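Home Tickets Wiki Tool Booking Members
Last updated in March

Ticket 2443 — right gripper loses its jaw reading, hanger sorting build
Status: open, sort of (see bottom)
Opened by: me again, bench at the back

Okay, so the right-hand gripper is dropping out and I'm going to log everything in one place this time. Last time I kept my notes on the backs of receipts and Sheila Birkett had to ask me the same question twice.

Quick recap for anyone who hasn't been following the wiki page. I'm building a pair of hand-held grippers that you squeeze yourself, one in each hand, and the jaw positions get logged so that later on an arm can play the same moves back. The job I picked is plastic clothes hangers, in and out of a basket. I picked it because I have a lot of hangers and because they're way harder to grab than you'd think! The prints are mine, the encoders are Stidel, and the cables came out of the Wastex bin, which you're all going to yell at me about, I know.

What happens: I squeeze the right one, the jaw closes fine, and the number on the laptop follows along like it should. Then at some point it freezes for a moment and comes back somewhere else. The left one has never done it. When the right one comes back it's usually too high, so the software thinks the jaw is open while I'm standing there with a hanger in it.

Log, first evening

Started with the software because I wrote it and I don't trust it. Swapped the ports in the config so left was right and right was left. Fault stayed with the physical right gripper. Good, I guess? I'd have been happier with a bug.

Turned the logging rate down from 2000 to something silly and slow. Still there. Fewer freezes in the file, but only because there are fewer lines in the file. Put it back.

Took the shell off and looked at the encoder magnet. It was seated, nothing rattling. Put a dab of glue on it anyway while I was in there and then had to wait for the glue, so that was the end of that evening.

Second evening

Ran 20 squeezes sitting in the chair with the gripper in my lap. Not one dropout. Ran 20 more, same thing. I wrote "FIXED, it was the magnet" on the whiteboard and told Sheila, and she said to try it with my arms where they'd be for real before I closed the ticket. Fine.

Stood up at the table, did the actual task, got 4 dropouts before the basket was even done. Erased the whiteboard.

So it works in the lap and fails at the table. I spent way too long thinking about the hangers. My theory was that the jaw was twisting when it bit down on the arm of a hanger, since the plastic is slippery and the jaw faces slide a little, and that the twist was pulling the magnet off center. I really liked this theory. I printed stiffer jaws for it — most of an evening on the printer — and they changed nothing at all. They do grip better, so I'm keeping them.

Third session, afternoon this time

Sheila came over and watched the number while I worked, which I should have asked for at the start. It's really hard to look at a laptop when both your hands are full. She called out every time it froze and I tried to stop dead and notice where my arms were.

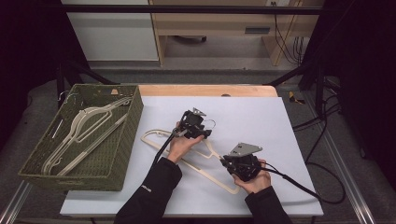 After a while we had a pattern. It almost never went when the jaw was closing. It went when I reached across, or turned my wrist over to lay a hanger down flat, and the closing part was only a coincidence because that's what I'd normally be doing right after a reach. So it wasn't the load on the jaw. It was the wrist, or something that moves when the wrist does.

Which meant cable, obviously. I can hear you all.

We held the gripper completely still and Sheila wiggled the cable by hand. At the laptop end, nothing. In the middle, nothing. Close to where it goes into the shell, froze right away, and she could make it do it on purpose. In my lap the cable just lies there and nothing tugs on it. Standing up, the whole weight of the slack is hanging off that one spot.

Opened the shell again (third time, the screw holes are getting sad). The ground wire had broken inside the insulation right behind the plug. From outside it looked perfect. I only found it by bending it back and forth with the meter beeping at me.

What I did

Cut the bad end off and crimped a new plug on. Got it backwards, cut it off, crimped another one. Added a clamp inside the shell so the plug doesn't carry any of the pull. There wasn't room under the cover for the clamp as drawn, so I filed one side of it down. If you're printing from the file on the wiki, please wait, I haven't changed the drawing yet.

I also made the software hold the last good reading and put a flag in the log when the line goes quiet, so it can't just make up an open jaw anymore. Should've been in there from day one.

Results so far

Did 20 squeezes standing up with lots of wrist. Clean. Did the whole basket, in and out, clean. Sheila yanked on the cable pretty hard, harder than I would have, and the number just sat there.

Stuff I still have to do

The left gripper has the same cable from the same bin and no clamp. It's fine today. I want to do it before it stops being fine, but I'm out of the little plugs, and the Clonska ones in the drawer are the wrong pitch (I tried, don't force them, one is already ruined).

All the recordings from before the repair are suspect on the right side. I started going through them to see which ones can be saved and got bored. If anyone has a script that finds flat spots in a column of numbers, I'd love to borrow it!

Replies

From Sheila Birkett:
Nice one. Don't close it yet. I'd route the cable up your forearm with a couple of loose straps, so the weight comes off the gripper altogether. Leave enough slack at the elbow or you'll break it there next. Also, Kocabaş sells a softer cable with finer strands that's meant to be flexed all day. It costs more than the Wastex bin.

From me:
Everything costs more than the Wastex bin. But okay, ordering a length for both sides — how thick is it on the outside? My clamp is filed to fit this one, and I'd like to fix the drawing just once. I'll try the straps tonight with the old cable and put the numbers here. Leaving this open until the left side is done too.

We use cookies to keep you signed in to the ticket system. Accept Settings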